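# Drengate Pocket Scale, reviewed for the spec sheet it comes with
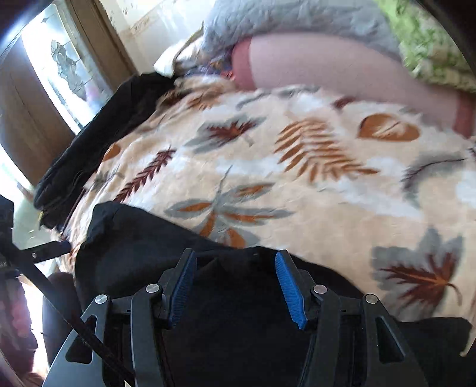
*Blue rubber pads, silver screws.*

Drengate sells this as a kitchen scale, a parcel scale and a "precision instrument". We stock it as a kitchen scale. It weighs up to 1,000 g, and the maker says it reads to a tenth of a gram over the whole range. We have our doubts. Below 5 g it tends to ignore whatever you add slowly, so anyone weighing yeast a pinch at a time should tip it in all at once or buy something else.

**What the box claims, and what we think**

- *"21-month battery life."* Maybe, if you weigh one egg a week. The backlight can't be turned off and it stays on too long.
- *"Stain-proof tray."* Turmeric disagrees.
- *"Works on any surface."* It wants a hard, level counter. On a folded towel the reading wanders.
- *"Factory calibrated."* Ours was 2 g out at the top of the range. The calibration weight is sold separately, and we'd call that cheeky.

**What we do like**

The buttons click properly, and the tare is quick. It switches between grams and ounces without dropping the reading - the older Plima still can't do that. The tray lifts off for washing, though the base must stay dry.

**Details**

| | |
|---|---|
| Part no. | 438 |
| Capacity | 1,000 g |
| Batteries | 2 x AAA, not included |
| Tray | Removable, hand wash only |
| Warranty | One year, batteries excluded |

Coltton makes a similar scale with a bigger display and a worse tray. If you bake bread in quantity, skip both and look at the Hägglund bench model. It costs more and takes up half the counter, but it holds its zero.

Page last checked 30 Dec 2018. Returns accepted unused, in the original box.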